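**How many demos before a sorting policy stops embarrassing me?**

posted by **marblecounter** in Sim & Data

I'm collecting teleop demos in simulation for a tidy-up task: small junk goes into a tray with three labeled compartments. I have 300 episodes. The trained policy is great at batteries. It is so great at batteries that it puts everything else in with them too. Do I need more data, or different data? Someone at work said 2400 episodes and walked off, which I found unhelpful.

---

**Kiran Dhillon**

Different first, then more. Check what order you pick things up in. I'd bet you grab a battery first in nearly every episode, as I did, and the policy learned "start of episode = battery" and never bothered to look at anything.

What fixed it for me:

- Shuffle the target order in a script and have the script tell you what to pick. You are not random, however random you feel at 4 p.m.
- Re-scatter the objects on every reset, rotation included.
- Swap which label goes on which compartment. If BATTERIES is always in the middle, the policy has no reason to read it.
- Keep the fumbled grasps if you recovered. Throw out the ones where you gave up and went for coffee.

My set ended at 3235 episodes, but the jump came from the shuffling, well before that. Here's the kind of start state I mean, with the tray turned and nothing sorted yet:

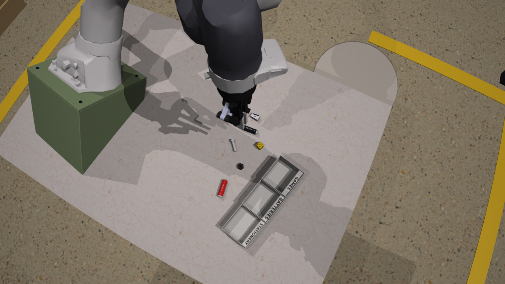

*Tray labels: GAMES, BATTERIES, STATIONERY. The die and the pencil sharpener are there to keep the batteries honest.*

Also decide now where a bolt or a nut goes with those labels. I left them in as distractors – stay on the table, don't touch – and had to redo a batch that I'd recorded before making up my mind.

---

**traygoblin**

just use Vura, it does the randomizing for you

---

**pl_ostrow**

Vura shuffles object poses. It didn't touch the labels when I tried it, so you'd still have to do that part yourself.

One addition to Kiran's list: hold out 3 layouts you never train on and test on those only. My success rate dropped by half when I did this, and I've been much less fun at meetings.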